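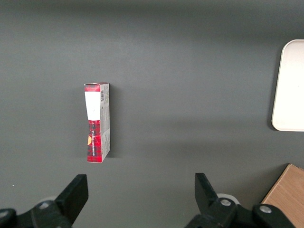

How to budget for a small pick-and-place setup

Step 1. Write down the one thing you want it to pick up

I started with a page of wishes and it got me nowhere. My second try was one line: a tall, skinny cardboard box, standing on end, moved from the table into a tray. I keep a tartan one on the bench for this and it has taught me more than any catalog. A box like that is narrow at the bottom, so a finger that comes in a little crooked can knock it over. Now you know you care about how gently the fingers close, and you can ask a seller about that in plain words.

Measure your object before you shop. Width, height, weight, and how much it gives when you squeeze it. Put the numbers at the top of your sheet.

Step 2. Price the gripper before the arm

Everybody does it the other way around (I did too!) and then finds out there's no money left for the part that touches things. Check three numbers on any two-finger gripper: how wide it opens, how hard it closes, and how much it weighs. That last one comes straight off what your arm can lift, along with the wrist camera if you're having one.

My gripper line was $900 and I haven't been sorry. Ask if the fingertips come off with ordinary screws and what a spare pair costs. You will want a spare pair. Wurkley quoted me $100 for theirs, and I bought them the same day as the gripper to save on shipping.

Step 3. Give the camera its own line

A small camera at the wrist is a cheap thing to buy and a fussy thing to mount. I put down $250 for the camera, the bracket and a long enough cable, and the cable was the bit I'd underestimated. It has to follow the arm through every bend, so measure with the arm stretched all the way out and then add some.

Pick a lens wide enough to get both fingertips and the table in view together. It makes it so much easier to see what went wrong on a bad grab.

Step 4. Don't forget the table

My first plan had no table in it at all. Gavin Menzies read it over and wrote "standing on what?" in the margin. Fair enough!

Go for a matte top in one dull color. Dark gray works well for me — printed cardboard stands out against it and you don't fight with glare. White plastic trays are handy and cheap, but they can wash out to almost nothing under a strong lamp, so try one under your lights before you order a stack. I spent nearly $300 on the top, the legs and the lamps together.

Step 5. Ask for the arm quote in pieces

Get separate prices for the arm, the controller, the power supply, the software and the support plan. Urquhart sent me a single lump figure at first, and when Nandini Lobo asked them to split it up we found a training day in there that we didn't need.

Also ask:
How long is the wait for parts?
Who pays the shipping on a repair?
Does the software license renew every year?

Step 6. Leave a gap in the schedule

I'd hoped to be running the week everything showed up. Give yourself a month between delivery and the day anyone is counting on it. Ours is due in August, so I've told people September and I'm leaving it at that.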